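I write film reviews for a website called Wirik, which pays me in free tickets, and in October they sent me to a heist thriller called Protano. It ran for 103 minutes. I'd worked out who took the diamonds before my coat was off.
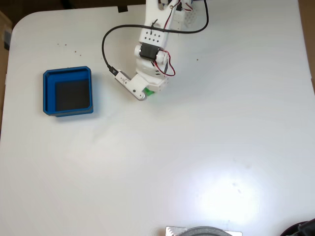

So who took them? The widow, with a spare key she'd had since the opening credits.

I typed that up on the night bus, very pleased with myself, and sent it at ten past eleven. Then my phone rang. It was Nhung Hồ, my editor, who'd seen the film twice.

"Did you stay for the end?" she said.

I'd left two minutes early – I had a bus to catch!

"Go back," she said. "Stay in your seat this time." 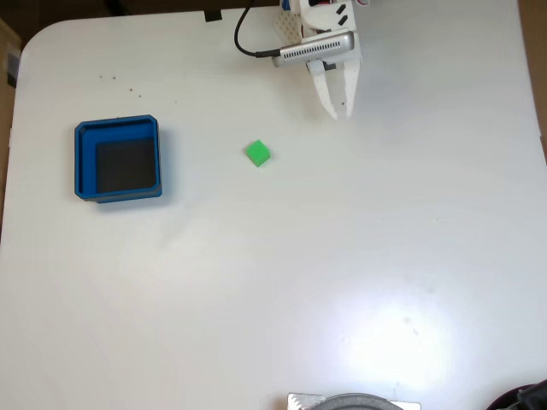

I went back the next evening and paid for it myself, grumbling all the way up the stairs. The widow handed over the key, same as before, and the credits started. I stayed put. Then the lights came up on screen, and there was the chauffeur, whistling, with the diamonds in his hat.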